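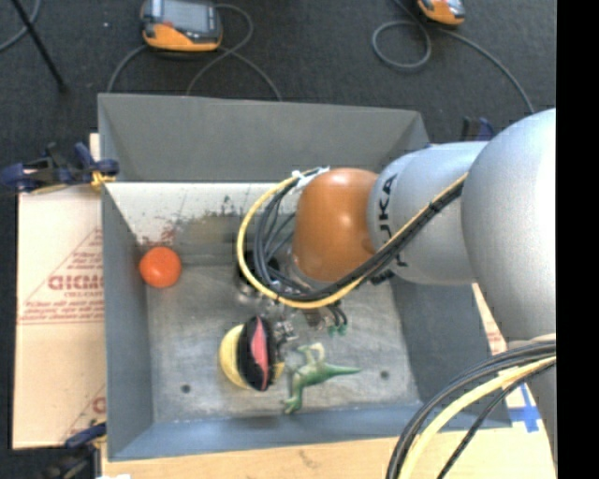

The robotics club at Benavides Technical College meets in the basement, two floors under the library, and when I visited in the evening the heating was already off. The students kept their jackets on. They had until Nov 2, 2021, to send their results to the spring contest in Gondivbridge, and the arm was still dropping things.

The task sounds easy. Toys are put in a metal bin, and the robot must pick them up one after another without help from a person. The team calls its program Iro. It has to choose an object, decide how to hold it, and lift it clear of the walls. A ball should be simple, but when it rests against the side of the bin there is little space for the fingers. A toy dinosaur has a tail and legs, and each of them can be a good place to hold or a very bad one.

Jeptoo Ondieki is in her last year and writes most of the grasping code. She keeps a notebook of every attempt, also the shameful ones. On the evening of my visit the notebook stood at 2,681.

"The first 1,000 taught us mostly about our own mistakes," she told me. "We had the height of the bin floor wrong. Only a little wrong, but the robot believed us."

The club has seven members, and they work in pairs or threes. One person watches the arm and keeps a hand near the stop button. Another reads the numbers aloud. I noticed that they speak very little during a run, and then everybody speaks at the same time.

Their teacher, Elvira Cuadros, came to the college from a packaging plant in Urkska, where she repaired conveyor lines. She does not touch the keyboard during club hours. When a student asks her why a grasp failed, she asks what the student saw, and she waits a long time for the answer. Some of them find this annoying. Ondieki admitted that she did too, in her first year.

The contest itself is in March. Each team will receive toys it has never met before, and Cuadros worries most about the soft ones. Ondieki worries about the cables, which limit how far the wrist may turn before the program must bring it back. She had changed that limit in the afternoon and wanted to try it again before the building closed.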